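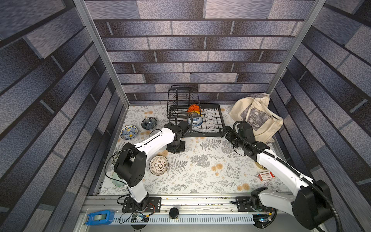

Handout 4: Comparing grippers on the two-arm cell

Notes for the dish rack session. Weronika Tomaszewski lectures, Ankit Upadhyay runs the lab half. Bring last week's sheet, we pick up at question of finger stiffness.

1. What we compare

Two finger sets, same arms, same controller, same table. Set A = Flirkuris pads, short, stiff. Set B = Nelar pads, longer, give a bit at the tip. Change ONE thing at a time. If you swap pads and also change the grip force you have learned nothing about either, and this happend in three reports last May.

Task is the dish rack. Orange bowl up in the back part of the rack, blue-and-white bowl lower down toward the front edge. Plates and small dishes mostly out on the left half of the cloth. Left arm goes into the rack from the front, right arm waits by the right side of it, near the tote bag.

2. Why dishes

- thin rims, so pad thickness matters
- curved outside, so a flat stiff pad touches in one small spot
- a plate lying flat leaves very little room to get a finger under. Expect most of your misses there
- wire dividers in the rack tray: finger has to fit beside the dish, not only around it

Note the bowls and the plates want different approaches. Bowl: one finger in, one out, come down over the rim. Plate: come in low from the side, tilt, lift. Do not use the bowl program for a plate with the height changed. It hits the cloth.

3. Reach and clearance

Both arms sit on the same rail at the front, everything gets reached from there. So for the back of the table the forearm is long and low and crosses over whatever is between. Check the elbow as well as the gripper!! Some dishes end up right underneath the left elbow when the arm is reaching for the rack. Fine while it stays up, less fine when you send it home in a straight line. Use the via point Ankit put in the Stenstead program (the one called HI_LEFT).

Same on the right: there is a plate partly under the white link. Plan the retract before the reach.

Cables. Left arm has thin ones looped along the links, right arm has the thick corrugated conduit over the joints. Conduit is stiffer and the right wrist does not like a full turn. Stay inside 208 degrees total on the last joint, the limit is set in the controller, leave it there.

4. Cameras

Fixed view first. Then fixed + wrist if your group gets that far.
Questions to keep in mind:
- can you see the contact point or does the arm block it? Left forearm hides a lot once it is over the table
- brick print on the walls and flowers on the cloth: plenty of texture. Good for some things, bad for segmentation. Blue-and-white dishes against a printed cloth are harder than the orange bowl
- wire rack. Depth goes bad on thin wires, you get holes. Dont trust the rack depth, use the pose we give you

5. Procedure

a. Power up, home both arms, right arm first.
b. Load Nowakowski controller profile, grip force 25 percent.
c. Set A. Run 30 picks, bowls then plates. Write down every miss and WHERE it missed (rim, slip, collision, timeout).
d. Stop. Swap pads. Re-zero the gripper opening, the Nelar pads are longer and the tool offset changes.
e. Set B, same 30, same order, same start positions.
f. If time: repeat set B with the wrist camera.

The swap takes almost 30 minutes the first time. Start it before 3 pm or you wont finish.

Hands out of the enclosure while either arm is enabled. One person on the stop button, doing only that.

6. What goes in the report

Success per object type, per pad set. Not one big average! An average over bowls and plates hides the whole point.
Time per pick, median.
A short paragraph on the failures. "It slipped" is not enough, say which finger moved and in which direction.
One paragraph on what you would change: pads, force, approach angle or camera. Choose one and argue for it.

Length 2 pages, plots not counted.

7. From the lecture, for reference

Friction cone: narrower for hard pad on glaze. Soft pad spreads the contact, gives you some torsional resistance too, so the plate swings less when held by the edge. Cost is position error, the pad bends and the tip is not where the model says. We did the derivation on the board, it is in Weronikas slides, section on soft contact.

Compliance in the arm vs compliance in the finger, come back to this in handout 5. Read the chapter before.

Questions about the controller profile to Ankit, grading to Weronika.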